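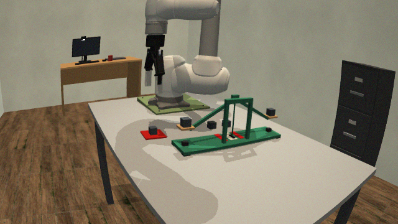
Why collect weighing demonstrations in simulation before any are collected on hardware?

The mass of each cube can be set at reset time and logged exactly, so every demonstration comes with a ground-truth label for the comparison the operator had to make.

4.2 Demonstration Collection

All demonstrations were recorded in the Nastik simulator with the single-arm station described in Section 3. The workspace holds a two-pan balance, a set of dark cubes identical in size and appearance, and a red pad that marks the goal location. In each episode one cube is heavier than the others. The operator must find it by comparison on the balance and move it to the pad. Cube color and texture carry no information about mass, so a policy that never uses the balance can do no better than chance.

Masses and starting positions are drawn at reset. Draws that place two cubes closer together than the open width of the gripper are rejected and repeated. The balance is modeled as a rigid beam on a damped hinge. With low damping the beam oscillated long enough that operators released the second cube and then waited, which filled the early recordings with idle steps. We raised the damping until the beam settled within a second of release and discarded everything recorded before the change.

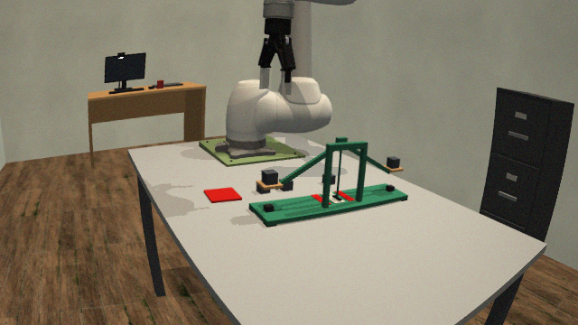 Figure 3. Weighing task, room view: one cube on each pan, red pad clear, gripper open.

Two operators, H. Ezeani and C. Głowacki, recorded 500 episodes with the Cunha hand controller. Actions are end-effector displacements plus a gripper command, sampled at 10 Hz. Joint positions, gripper opening, beam angle and the pose of every cube are logged at the same rate. Beam angle and cube poses are kept for evaluation only and are not available to the policy, which must read the state of the balance from the images.

An episode was kept if the heavy cube came to rest on the pad and the operator had made at least one comparison that included it. The second condition removes lucky picks. Regrasps were kept, as were episodes in which a cube was dropped and recovered. After filtering, 339 episodes remained. A further 78 failed episodes were set aside for training the success classifier in Section 5.1, and the rest were dropped for logging faults or for exceeding the time limit. 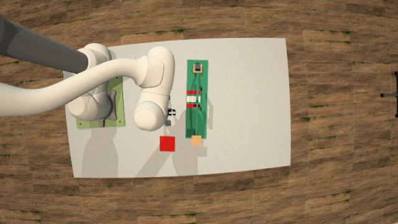
Camera poses are fixed across episodes. We tried jittering the room camera at reset, but operators found it harder to judge depth near the pans, and the number of collisions with the beam went up. Viewpoint variation is instead added afterward by replaying the logged states and rendering again from perturbed poses. Replay is deterministic, and the actions do not change.

The operators differed in search order. Ezeani tended to leave one cube on a pan as a reference and swap the other, while Głowacki cleared both pans after each comparison. Episodes of the second kind are longer and contain more grasps. We did not balance the two styles in training; Section 6.3 reports results for each operator separately, together with the Jumier and Sondus baselines trained on the same split.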